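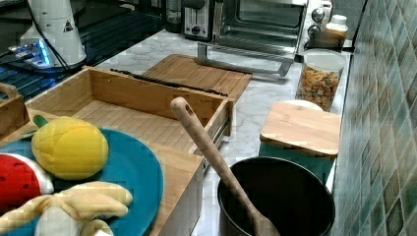
According to Lina Issa, most arguments over grippers could be settled with a stuffed banana. She had been comparing two of them for most of May, and she was still happy to talk about it when we sat down on 20/06/2026, a Saturday, with a pot of tea between us and no particular hurry.

The two contenders were the Golunau, a plain parallel gripper with flat rubber pads, and the Stommont, which has softer fingers that bend around whatever they close on. Both went on the same arm with the same Savchuk controller, and both got the same list of kitchen jobs. "I wanted to like the Stommont," she told me. "I'd been reading up on it since last fall, and I had pretty much bought it in my head before it came out of the box!"

The plush food was where it earned its price. A plush toy gives way under flat pads, she explained, and the arm thinks it has a good hold right up until the thing slides out sideways. With the banana, the peel flaps made it worse, as the Golunau liked to pinch one flap and leave the rest hanging. The softer fingers just gathered everything up. Out of 201 tries with the toys, the Stommont dropped 15 and the Golunau dropped 73, and she still has the notebook with every one of them written down in pencil.

Then came the wooden spatula, and the story turned around. "A spatula handle is thin and it wants to spin," Lina said. "You pick it up fine, you go to stir, and the blade has turned on you. Flat pads hold it. The bendy fingers let it roll, every time, and I'd be standing there talking to it like it was a puppy." She tried wrapping the fingertips in grip tape, which helped a little, and then tried a thicker tape, which didn't help at all and left glue on everything.

Drawers were closer than she had expected. Either gripper could pull one open once the arm was lined up, and most of the trouble came from the controller, which has a force limit she had set too low and forgotten about – she lost the better part of a week to that. Her advice is to write your settings on paper and tape them to the bench.

I asked whether she would pick one if she had to, and she poured more tea before answering. For now the Golunau is back on the arm, mainly for the stirring. A firm called Drasorside has promised her a set of fingers with a stiff core and a soft skin, and she has cleared a shelf for them. "They said two weeks," she said, "and that was four weeks ago, so I'm going to call them on Monday."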